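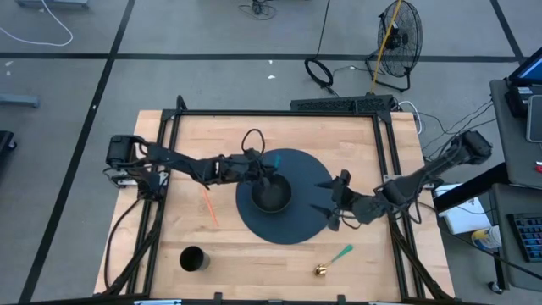 Tabletop Place Settings: Data Card

Maintained by the Flemden Household Objects Group. Contact: Leonilde Prata.

Scope
The Paiva subset covers the arrangement of a single place setting on a wooden table. It contains 693 recordings, of which 331 have been reviewed for labeling.

Objects
Bowl: black, round, wide opening.
Mat: round, dark blue, coiled cord. The bowl belongs on the mat, upright.
Cup: black, cylindrical.
Utensil: gold-colored head, teal handle.
Straw: orange. 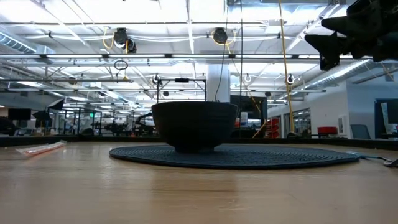 Figure 2. Bowl resting upright on the round mat.

Labeling conventions
A bowl is labeled "placed" when its entire foot rests on the mat. Centering is recorded separately on a scale of 5 steps. Wrappers and other items outside the object list are left unlabeled, and their presence does not disqualify a recording.

The utensil is labeled "in bowl" when its head lies inside the rim, whatever the direction of the handle. The straw is labeled "in cup" only when it stands inside the cup. 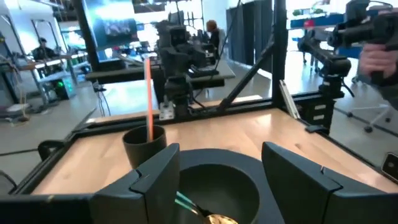

Both labels may apply to the same recording. Reviewers should enter them independently and leave the field blank where the contents of a vessel are hidden.

Revisions
The straw label was added in December. Recordings in the Flevov subset follow the earlier convention and have not been converted.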